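Fingerless gloves: pair them, fold them, or chuck them in a basket?

Home > Household > Laundry and Airing Cupboards

momora_dk
My hall drawer has become a woollen swamp. Eleven pairs of gloves and wrist warmers, mostly knitted by my aunt, who doesn't believe in stopping. I want to move the lot into baskets. Do you pair them somehow first or just tip them in?

hilitz11
Tip them in. They're gloves. You have two hands and a pair of eyes.

Apolline Le Goff
Absolutely not. Lay one on top of the other, thumbs the same side, fold once across the middle. Never ball them like socks, the cuff takes all the strain and by March you've got a bell-bottom.

hilitz11
I have balled mine for 19 years and my wrists remain unscandalised.

Apolline Le Goff
Your wrists may have given up complaining.

onsri278
Clothes peg. One peg per pair, done. My other half says the basket looks like a hedgehog but he can't find his own gloves so he doesn't get a vote.

momora_dk
Pegs leave a dent in anything chunky, I tried it on a scarf. What sort of basket though? Wicker snags.

Apolline Le Goff
Plastic, with holes in the sides so the wool can breathe, and smooth inside. Run your hand round it before you buy. I do mine on the table: basket on the left, gloves flat next to it, cuffs all pointing whichever way you like as long as you match them up before folding. Two-colour ones are the easiest, you can see at once which end is which.
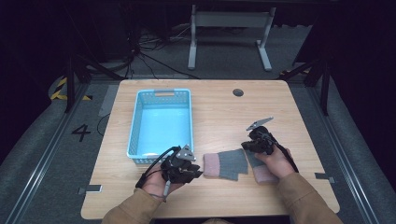
And don't fill it past the handle slot or you'll have your thumb in somebody's mitten every time you lift it. Mine goes on the shelf above the coats. Summer things live in a different one, before anyone asks.

hilitz11
Nobody was going to ask.

conora
I was going to ask.

Dalia Kivi
Does folding not leave a crease across the knuckles? Mine are a cotton mix and they hold a line like a shirt.

Apolline Le Goff
Cotton mix, leave them flat and stack them. Wool will forgive you by lunchtime.

momora_dk
Right, blue basket ordered, fold for the wool ones, flat for the rest. Still have one grey glove with no partner. Keep or bin?

hilitz11
Keep. The other one turns up the day after the bins go.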